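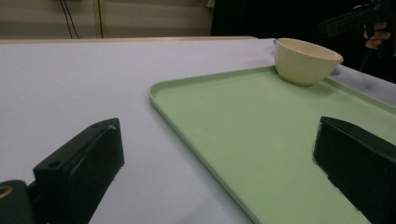
Tema: ¿Cuánto dejáis reposar la masa de croquetas?

Ralletti
28/12/2022
Llevo desde octubre intentando que no se me abran al freír. Uso 300 gramos de jamón y un litro de leche, y dejo la masa 2 horas en la nevera. Sabor bien, pero la mitad revientan. ¿Más harina o más reposo?

Wiltilus
Más reposo. Dos horas no es nada, de un día para otro como mínimo. Y el film pegado a la masa para que no haga costra.

Grabner
No estoy de acuerdo. Si la bechamel está bien cocida, con 2 horas se pueden formar sin problema. A mí me reventaban por el aceite, que estaba flojo. ¿Cuánto tiempo la tienes al fuego?

Ralletti
Unos minutos, hasta que espesa. No lo he medido.

Grabner
Ahí lo tienes. Desde que echas la leche, 40 minutos a fuego suave y sin parar de remover.

Wiltilus
40 minutos me parece una barbaridad para un litro. Con 15 se va el sabor a harina. Lo que importa es enfriarla bien, y doble rebozado si son grandes.

Flarndale
Yo las congelo ya rebozadas y las frío directamente del congelador, de pocas en pocas. Se abre alguna suelta.

Grabner
Congeladas se quedan frías por dentro - al menos las mías.

Flarndale
Hazlas más pequeñas.

Ralletti
Probaré con la noche entera de nevera y sin tocar la harina.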